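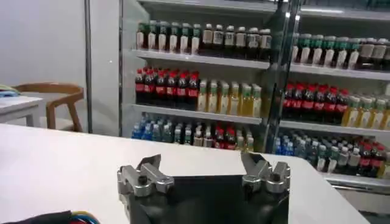 Bottle pick, setup notes for the Skillari club
Posted Nov 15, 2021 by Ashton Hoani

Print this page | E-mail this page

For anyone new at the bench. Read before you power anything. Mereana wrote the first version of this in July, I've cut it down.

What you need
- the arm, fingers already bolted on
- laptop with the Kwan scripts folder
- hex key, the small one
- a full drinks bottle, cap on. Not an empty, they tip over

1. Check the fingers
Power off. Wiggle each one. If it moves at the joint, snug the bolt, don't crank it. Tips should lean in toward each other the same amount. If one is off you'll get a bottle that twists when it closes, and you'll blame the code for an hour.

2. Open all the way
Power on, run open_full. Wait for it to stop. Do this first every time, even if it looks open allready. The script takes wherever it stops as zero.

3. Wires
Keep loose leads down on the table and well clear of the wrist. Turn the wrist by hand (power off again) through the whole range and watch for anything that snags.

4. Look through the wrist camera
Both fingertips should show, one each side, with the gap in the middle. Can't see both - the mount has slipped. Fix that now, not later.

Drinks fridge in view: glass doors and the metal edge throw bright streaks and the detector likes to call those bottles. Turn the arm a little till the streak moves off. Also there are rows and rows of caps back there, red, green, blue, so set the depth limit to 574 mm or it will go for the ones behind glass.

5. First pick
Bottle on the white table, in front of the gripper, a hand's width from the edge. Run pick_slow. Keep one person on the stop button, no phone.
Close speed 2. Lift 12 cm. Hold. Put down.

6. If it misses
Too far left or right - redo the camera step.
Closes above the cap - table height is wrong in the config, measure again.
Squeezes and drops - grip force too low, go up one step at a time. Then write it down, please, the next team has to use the same numbers.

7. Log it
Team name, bottle type, speed, did it hold. The Kallmont round wants two clean picks in a row before you can enter, and they do ask for the log.

Todo: section on the label reader. Mereana has the notes for taht.

Contact: Ashton Hoani, Skillari Robotics Club | Copyright 2021 Skillari | Back to top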